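展示づくりの道具箱:紙、パネル、ケース、壁の手入れメモ
Fimel 工房ノート 2025年10月2日更新

小さなデザイン展を自分たちで組むときに使っている手順をまとめたページです。ポスターや冊子、模型などを借りて、壁に掛け、ケースに入れ、会期が終わったら元の状態で返す。その間に出てくる細かい作業を、思いついた順に書き足しています。前半は紙もの、中ほどはパネルと壁、後半はケース、照明、撤収です。専門の施工会社に頼める規模の展示には向きません。自宅の一室や共同の作業場で準備している人が対象です。

材料の名前はできるだけ一般的な呼び方にしました。地域によって手に入るものが違うので、近いもので試してください。借りた作品に使う前には、必ず自分の持ち物の紙や端材で確かめてください。

丸まったポスターを平らにする

筒から出したばかりのポスターは、すぐに逆向きに巻かないでください。紙の表面に細かい折れが入り、光を斜めから当てると白く見えるようになります。これは直りません。

まず部屋に一晩置きます。筒から出して、ゆるく丸まったまま、ほこりよけに薄紙をかけておくだけです。翌日、大きめの机に中性紙を敷き、ポスターを裏向きに広げます。端から手のひらで少しずつ開き、開いたところに順に重しを置いていきます。重しは厚い本でかまいませんが、本の布表紙から色が移ることがあるので、必ず紙を一枚はさみます。文鎮を直接置くと、縁の跡が残ります。

重しをのせたら二、三日そのままにします。急ぐときでも霧吹きは使いません。古いオフセット印刷は比較的丈夫ですが、シルクスクリーンやリソグラフ、インクジェットの出力は水分で表面が変わります。とくにリソグラフは、乾いているように見えても指でこするとインクがつきます。作業のときは薄い手袋をするか、余白だけを持つようにしてください。

それでも端が立つ場合は、額に入れれば落ち着くことが多いです。額を使わず壁に直接掛けるなら、下端に細い紙の帯を裏から当て、そこに薄い金属板を入れて重りにする方法があります。帯はでんぷん糊でつけます。借り物には使わず、自分で刷ったものだけにしてください。

机の上を整える

紙を広げる机は、作業の前に必ず全部片づけます。端に寄せるだけでは足りません。カッターの刃の折れたかけらや、鉛筆の芯の粉が一番の敵です。乾いた布で拭き、次に固く絞った布で拭き、もう一度乾いた布で拭いてから、しばらく待ちます。

飲み物は別の机に置きます。同じ机の反対側では意味がありません。

布を敷いて使う場合は、毛羽の出にくいものを選び、使うたびに外で振ります。濃い色の布は新品のうちに一度洗ってください。升目の入った布は、ものを並べたときのおおよその見当をつけるのに便利ですが、布は伸びるので寸法を測る用途には使えません。直角はかならず金属の定規で取ります。
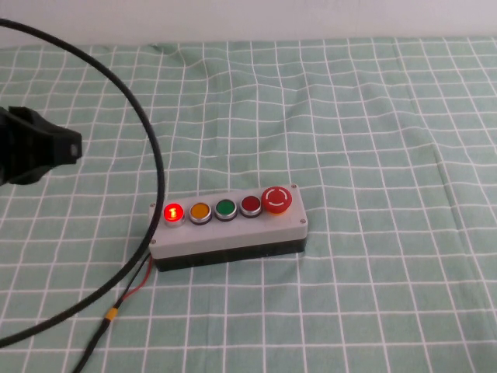 キャプションを切る、貼る

作品の横につけるキャプションは、後回しにすると必ず曲がります。疲れているときに切るからです。うちでは文字の校正が終わった日に全部切ってしまい、封筒に入れて展示順に並べておきます。

用紙は少し厚めのマット紙が読みやすく、光の反射も出ません。光沢紙は照明の角度によって文字が消えるので避けます。台紙に貼るなら、貼ってから切ります。先に切った紙を先に切った台紙に合わせようとすると、ほとんどの場合どこかがずれます。

切る順番は次のとおりです。

刷り上がった紙をそのまま台紙に貼る。空気は中央から外へ、乾いた布で押し出す。
トンボに合わせて金属定規を置く。定規は残す側にのせる。
刃を新しくする。
一度で切ろうとせず、軽く二度、三度と引く。
四辺を切ったあと、断面を細かい紙やすりで一回だけなでる。

高さは、うちでは縦52ミリにそろえています。理由は単純で、以前まとめて買った台紙の端材がその幅だったからです。読みやすさは文字の大きさと行間で決まるので、台紙の寸法そのものにこだわる必要はありません。ただし、会場の中では一つの寸法に統一してください。長い解説文が必要な作品だけは、別の形式の大きな紙にします。同じ台紙に小さい文字で詰め込むと、誰も読みません。

壁に貼るときは、弱粘着の両面テープを使います。作業場では Loltix の細い巻きを常備していますが、弱粘着なら他のものでも手順は同じです。四隅に短く貼るより、上下に横一本ずつ貼るほうが反りにくくなります。壁紙の会場では、目立たない隅に小さく切ったテープを一晩貼り、はがして表面を見てから決めます。塗装壁の場合、塗りたてはたいていはがれるので、練り消しゴム状の粘着材に替えます。

二か国語のキャプションにするときは、言語ごとに紙を分けずに一枚に収めるほうが、貼る手間も間違いも減ります。翻訳が遅れて片方だけ先に届くことがよくありますが、そこで片方だけ刷らないこと。あとから足した紙は、色がわずかに違って見えます。

人名の表記は作家本人に確認します。姓と名の順番、間に入れる点、長音の有無。一度決めたら一覧表にして、チラシも壁の文字も同じ表から写します。

壁の割り付け

壁に何をどう並べるかは、現場に行く前に紙の上で決めます。縮尺は何でもかまいませんが、壁も作品も同じ縮尺で切り抜いた紙にして、動かしながら考えるのが早いです。画面上で組む人も多いと思いますが、何人かで相談するなら紙のほうが話が進みます。

Natport の小展示室で組んだときの例を書きます。正面の壁は幅3030ミリでした。図面では少し違う数字になっていて、当日メジャーを当てて初めてわかりました。図面の寸法は仕上げの前のものだったようです。それ以来、会場の下見では必ず自分たちで測り、上、中、下の三か所の幅を書き留めています。古い建物では、三か所が同じになることのほうがまれです。

パネルは幅901ミリのものを二枚使いました。半端な寸法に見えますが、定尺の板に縁材を回すとこうなります。図面に板の寸法だけを書いておくと、縁の厚みのぶんだけ現場で詰まっていきます。割り付けには、縁まで含めた出来上がりの寸法を使ってください。

等間隔に並べるときは、計算より紙テープが確実です。壁の幅と同じ長さに紙テープを切り、そこからパネルの幅のぶんを切り落とします。残ったテープを、すき間の数で折ります。パネル二枚で両端も空けるなら三つ折りです。折り目までの長さがそのまま間隔になるので、それを壁に当てて印をつけます。電卓の数字を書き写す手順がないぶん、間違いが減ります。

高さは、作品の中心をそろえる方法と、上端をそろえる方法があります。大きさがばらばらなら中心でそろえるほうが落ち着きます。同じ判型のポスターが続くときはどちらでも同じです。床が傾いている会場では、床から測らずに水平器かレーザーで一本の線を出し、そこから測ります。天井の線が近くにあると、正しい水平がかえって傾いて見えることがあります。そのときは離れて見て、天井に少しだけ寄せます。数字どおりに掛け直したくなりますが、来る人は水平器を持っていません。

印は鉛筆で薄くつけ、終わったら消します。マスキングテープに書いて貼るのも良い方法です。粘着が強いものは会期の長い展示では外れにくくなるので、掛け終わったその日のうちに取ります。

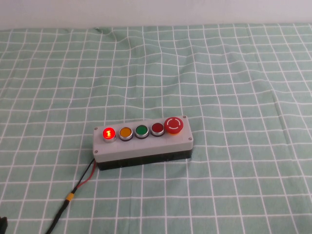 釘を打ってよい壁かどうかは、会場の人に口頭で聞くだけでなく、書面で残しておきます。担当者が替わって話が違ってくることは珍しくありません。石こうボードの場合は、細いピンを斜めに打つ金具が使えます。抜いた穴も小さく、補修が楽です。重いものは下地のある位置に限ります。下地の位置は、軽くたたいて音を聞くだけではあてにならないので、針を刺して確かめる道具を使います。

コンクリートの壁で穴が開けられない場合は、上のレールから吊るか、自立する台を作ることになります。自立させるなら、足の奥行きを十分に取ってください。人の肩が当たる高さで押してみて、動くようなら足りません。砂袋を足にのせるときは、布の袋のまま見せずに、台と同じ色の箱をかぶせます。

パネルの反りと角つぶれ

スチレンボードのパネルは、片面だけに紙を貼るとかならず反ります。裏にも同じ厚さの紙を貼ると落ち着きます。捨て紙なので刷り損じで十分です。すでに反ったものは、反りと逆に軽く曲げて平らな床に置き、板をのせておくと多少戻ります。完全には戻らないので、展示では上下を壁に留めてごまかします。

角は運搬中につぶれます。厚紙を三角に折ったものを四隅にかぶせ、紙ひもで軽く留めておけばたいてい防げます。つぶれてしまった角は、つまようじの先に木工用の接着剤を少しつけて中に入れ、両側から平らな板ではさんで乾かします。はみ出した接着剤は、乾く前に湿らせた綿棒で取ります。

印刷面に指紋がついたときは、まず乾いたやわらかい布で軽くなでます。息を吹きかけるのは禁物です。マットのラミネートがかかったものは、薄めた中性洗剤をごく少量布に含ませて拭けますが、濃い色のベタ面では拭き跡が光ることがあります。暗い背景のパネルは、最初から手袋で扱うほうが早いです。

アクリルケースの手入れ

アクリルのケースは、展示の備品の中で一番傷みやすいものです。ガラス用の洗剤、アルコール、台所用のざらついたスポンジは使えません。アルコールで拭くと、そのときは何ともなくても、あとから縁に細かいひびが入ることがあります。

手順は次のとおりです。

やわらかい刷毛でほこりを払う。
ぬるま湯に中性洗剤を少し入れ、布を浸して固く絞る。
力を入れずに一方向に拭く。
水だけで絞った布で同じように拭く。
乾いた布で押さえるように水気を取る。

円を描くように拭くと、光の当たり方によって円い傷が浮いて見えます。まっすぐ拭いた場合も傷はつきますが、目立ちません。

静電気でほこりがつくときは、帯電防止の液を薄く塗ります。ない場合は、洗剤の布で拭いたあとの水拭きを軽めにしておくと、しばらくはましになります。ケースの内側は作品を入れる前に仕上げ、中に手を入れて拭き直すようなことがないようにします。内側の拭き残しは、照明をつけて初めて見えます。つまり、照明をつけて確かめてから作品を入れます。

浅い傷は、アクリル用の研磨剤で消せます。周囲をテープで囲わず、広めにぼかしながら磨いてください。囲って磨くと、そこだけくぼんで像がゆがみます。深い傷は消そうとせず、その面を壁側に回します。

ケースの下に敷く布は、未漂白の綿か麻が無難です。羊毛のフェルトは見た目が良いのですが、銀や真鍮の小物を入れると変色の原因になります。金属のアクセサリーや食器を見せるときは避けてください。

台の塗り直し

展示台は白く塗って使い回すことが多く、会期ごとに汚れた分だけ塗り重ねていくと、縁が丸く厚くなります。何度かに一度は紙やすりで落としてください。角に当て木をして、平らな面から先に削ります。

塗料は水性のつや消しです。同じ白でも缶ごとに色が違うので、一つの台の途中で缶を替えないようにします。足りないと思ったら、二つの缶を先にバケツで混ぜておきます。ローラーは毛の短いもの。最後のひと転がしは、どの面も同じ向きにそろえます。

キムタイ・ミンジャから教わった方法で、今も続けているものがあります。塗り終わった台の裏に、塗料の名前と色番号を書いた紙を貼っておくことです。半年後に傷を直すとき、缶を探し回らずに済みます。

塗ったばかりの台に作品を置かないこと。表面が乾いて触れるようになっても、中はまだやわらかく、重いものを置くと貼りつきます。うちでは最低でも一週間は空けます。間に合わないときは、作品の下に薄い中性紙を敷き、台より少し内側で切っておけば見えません。

冊子と本を見せる

閲覧用の冊子は傷むものと考えて、予備を用意します。紐で机につなぐ場合は、表紙に穴を開けずに、背に薄い布を回して紐をつけます。紐の長さは、椅子に座って膝の上で読めるくらい。短いと、立ったままのぞきこむだけで終わってしまいます。

開いたまま展示する本には、開く角度に合わせた支えが要ります。厚い本を平らに開き続けると、背が割れます。厚紙で左右の高さが違う台を折り、開いたページの下に自然に当たるようにします。ページを押さえる帯は、透明なポリエステルの細いものを使い、本の裏で帯どうしを留めます。本に粘着面が触れないようにしてください。

会期が長いときは、途中でページをめくります。同じ見開きに光を当て続けると、そこだけ焼けます。めくる日とページは、開幕前に表にして作業机の横に貼っておきます。

うちの冊子の棚は、出版社や印刷所ごとではなく大きさで分けています。見た目はそのほうが悪いのですが、大きい本の間に小さい本がはさまって曲がることがありません。

照明の当て方

天井のレールに付いた照明は、まず全部外すか消します。前の展示の向きのまま足していくと、どの光がどこに当たっているのかわからなくなります。

一つつけて、向きを決め、次へ移ります。壁の作品には斜め上から当て、額のガラスに光源が映らないかを、見る人の立つ位置で確かめます。背の高い人と低い人の両方で見てください。子どもが来る展示なら、しゃがんで見ます。

光に弱い紙もの、とくに蛍光色のインクや手描きのスケッチは、照度を落とします。暗く感じるときは、その作品を明るくするより、まわりを暗くするほうがうまくいきます。通路から暗い区画に入ってすぐの場所に一番見せたいものを置くと、目が慣れないうちに通り過ぎてしまいます。少し奥に置きます。

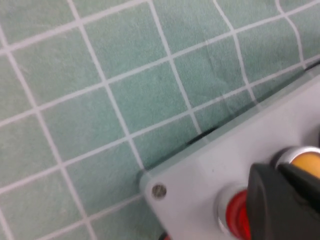
脚立の上で手を伸ばして向きを変えるのは疲れる作業なので、下にいる人は指示をまとめてから伝えてください。「もう少し右」を何度も言うより、光の中心がどこに来てほしいかを、壁に指を当てて示すほうが早く終わります。照明器具は点灯してしばらくすると熱くなります。綿の手袋を脚立の段に掛けておくとよいです。

電源コードは、壁に沿わせて床に留めます。人の通るところを横切るなら、平たいカバーをかぶせます。余ったコードを束ねたまま使うと熱がこもるので、ゆるく八の字にして台の裏に逃がします。

借用の記録をとる

借りた作品は、受け取ったその場で状態を記録します。紙の用紙に略図を描き、もとからある折れ、しみ、破れの位置を書き込みます。写真だけだと、光の向きで見える傷と見えない傷があり、返すときに話がかみ合いません。略図と写真の両方をとっておきます。

用紙はシャロン・ムシの工房 Mushi で使っているものを写させてもらい、少しずつ変えてきました。項目は、作品名、作家名、所有者名、寸法、付属品、受け取った日、受け取った人、箱の状態、そして自由に書ける広い欄です。付属品の欄は意外に大事で、吊り金具や鍵、専用のねじなどが返すときに一番なくなります。小袋に入れ、作品と同じ番号を書き、箱の内側に貼っておきます。

番号は通しで振り、途中で作品が減っても詰めません。欠番のままにします。詰めてしまうと、先に刷ったキャプションの裏の番号と合わなくなります。

うちの台帳は作業場を移ってから書き直していないので、古いほうと新しいほうの二冊に分かれています。まとめたいと思いながら、そのままです。

箱と梱包材

届いた箱は捨てません。返すときに同じ箱に同じように入れるのが一番安全です。開ける途中で、層ごとに携帯電話で写しておくと、戻すときに迷いません。緩衝材も箱の中に戻し、ふたを閉めて、外に作品番号を大きく書いておきます。

箱を置く場所は、搬入の前に決めておきます。展示が組み上がったあとで、空箱の行き場がないことに気づく人が多いです。家でやっている場合は、押し入れの下の段を先に空けてください。湿気がこもるようなら、すのこを敷いて壁から少し離します。七月に使った箱は、一度外でふたを開けて風を通してから片づけます。

気泡緩衝材は、粒の側を作品に向けて包むと、長く置いたときに丸い跡がつくことがあります。薄紙で一度包み、粒は外向きにします。額のガラスには、割れたときに備えて弱粘着のテープを格子に貼りますが、アクリルの額には貼りません。はがすときに静電気が起きて、中の紙を引き寄せます。パステルや木炭の作品では、これで粉が落ちます。

撤収の日

撤収は搬入より早く終わると思われがちですが、作品を出す前に壁の補修を始めてしまうと、どちらも遅れます。順番は、作品、キャプション、ケース、台、照明、壁です。作品が全部箱に入り、部屋から出るまで、紙やすりとパテは出しません。

キャプションをはがすときは、細い釣り糸かデンタルフロスを上から裏に通し、左右に動かしながら下ろします。ヘラを差し込むと、壁の塗装まで持ち上がります。残った粘着は指の腹で転がして取ります。

ピンの穴は、軽量パテを指で押し込み、乾いてから細かい紙やすりでならします。穴のまわりが盛り上がっているときは、先にスプーンの背で押して平らにしてください。会場の塗料が残っていれば、小さい筆で点を打つように塗ります。広く塗ると、そこだけ色が浮きます。

カッティングシートの文字は、ドライヤーで温めながら、角からゆっくり引きます。冬の朝は特に割れやすいので、部屋が暖まってから始めます。はがした文字は丸めて捨てる前に、欠けていないか見ておくと、壁に句点だけ残すことがなくなります。

道具の補充リスト

次の展示までに買い足しておくものです。うちの棚に合わせたものなので、必要なところだけ使ってください。

カッターの替刃(細、太)
中性紙、薄紙
弱粘着両面テープ
マスキングテープ(幅の狭いもの)
軽量パテ
紙やすり(中目、細目、極細目)
綿手袋、薄手のゴム手袋
アクリル用の布(ほかの用途と混ぜない)
帯電防止液
紙ひも、荷札
鉛筆、練り消し
紙テープ(壁の割り付け用)

水平器は二本あると楽です。長いほうは台に、短いほうは額に使います。メジャーは同じ製品でそろえておくと、先端の爪の遊びが同じなので、二人で測ったときに数字が合います。

次に書き足す予定なのは、布もののバナーのしわ取りと、屋外の看板の留め方です。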